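Repair Should Be Part of the Public Waste Plan

Position of the Warnora Household Goods Council

The town of Warnora collects its household waste efficiently and at reasonable cost. It does very little to reduce the amount that residents put out in the first place. The draft waste plan now open for comment repeats this pattern. It provides for new trucks, a larger transfer yard and longer hours at the Morker Road drop-off site, and it gives one paragraph to repair. The Council believes that paragraph should become a chapter.

Last year the drop-off site accepted 3852 small household items under the heading "mixed goods." The heading covers lamps, fans, kitchen tools, clocks, scales and toys. Site staff checked a sample of 100 of these items in February, at our request, and judged that 47 could have been returned to use with a basic repair or a thorough cleaning. The sample was small and we do not claim more for it than it can bear. Even so, a figure of that size deserves a place in the plan.

Cost is the usual objection. A resident who can buy a new kitchen scale for the price of lunch will not pay a skilled person to open the old one. We accept this. The market for small repairs closed in most towns long ago, and a public notice urging people to be careful with their belongings will not reopen it. The same was once said of public libraries, however, and few residents would now argue that the lending of books should depend on whether it turns a profit.

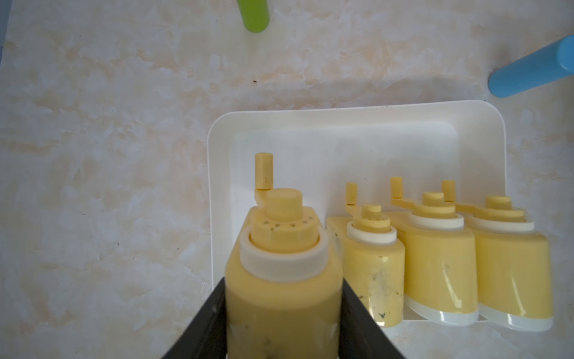
A yellow hand-crank spice grinder with a white collar ring.

The neighboring town of Urivmont offers a useful comparison. Its repair room opens two evenings a month in the old Fikre school building, with tools owned by the town and one paid technician. Residents stay with their items while the work is done, and many learn to do the next repair themselves. The room costs Urivmont less each year than the upkeep of a single collection truck. It does not accept large appliances or anything with a gas fitting, and we would advise the same limits here.

We ask for three changes to the draft. Space for repair should be set aside at Morker Road before the new yard is laid out. Staff should be permitted to hold usable goods for 40 days and offer them to residents without charge. The town should also publish a yearly count of items repaired, next to the tonnage figures it already reports.

Warnora has treated waste as a question of transport for a generation. Comments on the draft are accepted at the town clerk's office until 5 p.m. on the closing date, and the Council encourages residents to raise the matter of repair in their own words.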